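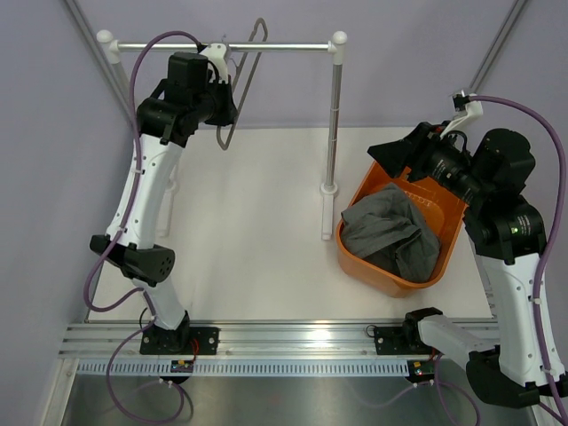

Renata Czerwiński

Ticket opened April 18, 2022. Category: match results. Priority: normal.

The Durnthorpe v. Dastville fixture is shown on the league page as a 3-2 home win. The referee's report records a 2-2 draw. The second Durnthorpe goal, scored by Kołodziej, appears twice in the match log, once at 13 minutes and again under stoppage time.

Step taken: the duplicate entry was deleted and the page reloaded. The score was corrected, but the standings still credit Durnthorpe with a win.

Step taken: the standings were rebuilt by hand. Durnthorpe and Dastville now have one point each. Goal difference is correct for both clubs.

Outstanding: the top scorers list still counts the deleted goal. Assigned to Eugeniusz Sadowski. Clubs are asked not to re-enter the result while this ticket remains open.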